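Home Jobs Rooms Events Lost & Found Contact

Kitchen and Table Helper Wanted, Part-Time, Ultley Supper Room

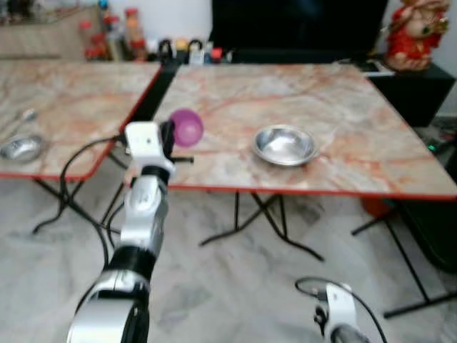
Marble-patterned tables with red trim, and a steel bowl on each.

We are looking for one more pair of hands at the Ultley Supper Room, and we would love it if those hands belonged to somebody who likes a tidy table. If you are the kind of person who straightens the spoons at your aunt's house without being asked, please keep reading, because you may be exactly who we have been hoping to hear from.

The Supper Room serves a plain hot meal four evenings a week to anyone in the neighborhood who wants one. On a busy night we feed 90 people in two sittings, and between the sittings there is a half hour in which every bowl, cup and spoon has to come off the tables, get washed, get dried and go back out again. It is a cheerful half hour (most of the time!) but it does go by fast, and that is really the heart of this job.

What you would be doing

You would come in at 3:30, put on an apron and help set out the room. Our tables are the folding kind with crossed black legs, and they get opened up before supper and put away after it, so you should be comfortable lifting one end of a table while somebody else lifts the other. Once they are up you wipe the tops and go around the edges with a second cloth. Crumbs love to hide along the red trim, and pale tops show every drop of sauce, so we are a little fussy about it and you will get used to us.

Then come the bowls and spoons. We use stainless steel bowls for nearly everything, soup and rice and salad and peeled oranges, and plastic cups for water and juice. You would be laying these out, clearing them, running them through the wash and stacking them on the drying racks. We own 300 bowls, which sounds like plenty until you meet a long table of teenagers.

You would also look after our seasonings. They live in small bottles and jars, and the guests are welcome to help themselves, so lids wander and labels get sticky. Before each supper somebody wipes the jars down, matches the lids up, tops off whatever is running low and writes a note for the shopping list. It is a quiet little task and several of us fight over it — you may have to wait your turn.

No cooking is required. If you want to learn, though, the cooks are generous with their time and will happily put a knife and an onion in front of you on a slow afternoon.

Who we would like to meet

You don't need experience in a restaurant. We would much sooner have somebody patient who turns up when they said they would. You should be able to stand for a shift of four hours, carry a stack of bowls across the room and talk kindly to people who are tired or hungry or just having a long day. Closed shoes with a good grip, please, as the wash area gets slippery. A second language is a real help at the door, and we don't much mind which one it is.

Hours and pay

Four shifts a week, Monday through Thursday, 3:30 to 7:30. Pay is $300 a week, paid every Friday, and supper is included on every shift. You get to sit down and eat it, too — we are firm about that. The job starts in January and runs through the end of June, and we hope to keep it going after that if the budget lets us.

How to apply

Write us a letter or a note, as long or as short as you like, telling us a bit about yourself and which evenings you could come in for a trial shift. The trial shift is paid. You can drop your note in the box by the door at 668 Mansour Street or hand it to whoever is setting up, any afternoon after three. Please put a phone number on it, and write the number clearly, as we have lost one or two good people to a smudged seven.

Notes should reach us by 12/22/20. Tsion Workneh reads every one of them and will call you back, usually in the evening once the bowls are put away. If you miss her call, just try again the next afternoon and let it ring for a while. The phone is at the far end of the kitchen and it takes her a minute to dry her hands.

Share this job 14 shares 3 comments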